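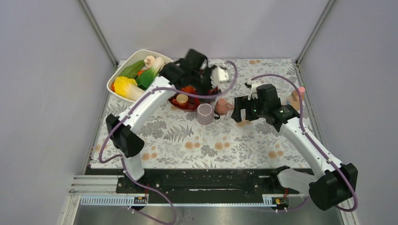
Two-arm cell with the veg basket and crockery set out.

Table clearing by teleop: how tidy should the demos be?

flukex_eoin
Posted September 9, 2023

We're recording demonstrations for a table-sorting task on two arms. Toy food goes in one place, cups and mugs in another. The plan is 300 episodes by remote control, then see what the policy makes of it. Tadhg Mulligan and I are sharing the driving and we can't agree on how clean each episode should be. He wants every fumble thrown out. I'd keep the ones where the operator misses, backs off and gets it on the second go. What do others do?

Eoin Heffernan

shearer_lane
Keep the recoveries. We binned ours on a peg job in January and the arm had no idea what to do after a missed grasp. It just closed on air and carried on to the drop point.

pronon22
Disagree. If a third of your data shows a bad approach, you've taught it a bad approach. Get clean ones first and add recoveries later, recorded on purpose: start the episode with the gripper already in the wrong place.

flukex_eoin
That's close to Tadhg's view. My worry is that staged mistakes don't look like real ones. The soft pieces are where it goes wrong for us. You come down a bit off centre, the thing turns between the fingers, and the operator corrects without thinking. From the wrist view a piece of toy food can fill the centre of the picture once it's held.

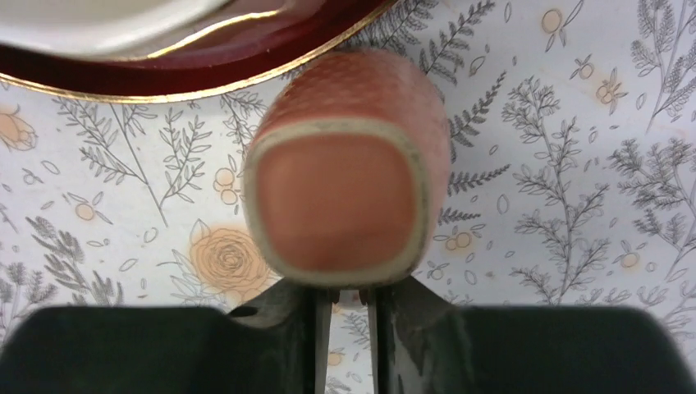 So whatever correction you make at that point, you're mostly making it from the fixed view, and the policy has to learn to do the same. I don't know how you'd stage that.

fleseck_hand
Have you tried guiding the arms by hand instead? For small stuff I find it far quicker than remote control. You feel the contact.

shearer_lane
Your hands end up in the camera view though. Fine if you only replay joint positions, no use if you're training on images.

fleseck_hand
You can guide it, save the path, then replay it with your hands out of the way and record the images then. We did 23 like that in an afternoon.

pronon22
Only works if every object goes back exactly where it was. With soft toys and a cup on its side, good luck.

tadhg_m
The other half of the argument here. My point is mostly about pauses. Eoin stops for a second or two above each object while he makes up his mind, and the policy learns to stop as well. I'd sooner have a short clean episode than a long hesitant one. I'm not against a second attempt if it's quick.

flukex_eoin
Fair on the pauses. I can trim those afterwards.

shearer_lane
Careful trimming with two arms. If one is waiting while the other moves, a pause on the left isn't a pause on the right. Cut only where both are still. 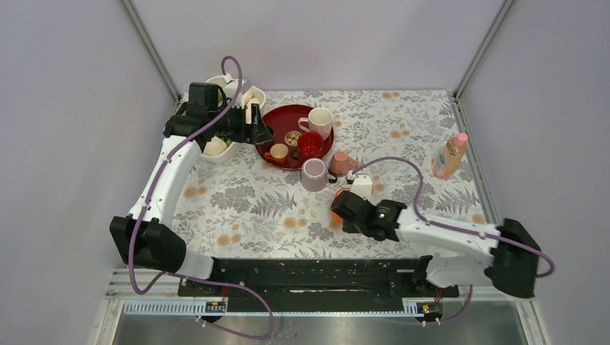 What we've settled on for now

flukex_eoin
1. Quick second attempts stay in, and get a tag so we can drop them later.
2. More than two attempts and the episode goes.
3. Trim only where both arms are still.
4. Swap drivers every 6 episodes so neither of us sets the style.
5. Move the cups and plates between episodes.

pronon22
I'd still train once without the tagged ones and compare. And 300 sounds thin with that many kinds of object. We needed nearer 1,000.

tadhg_m
Agreed on comparing. We'll run both and post the numbers in this thread.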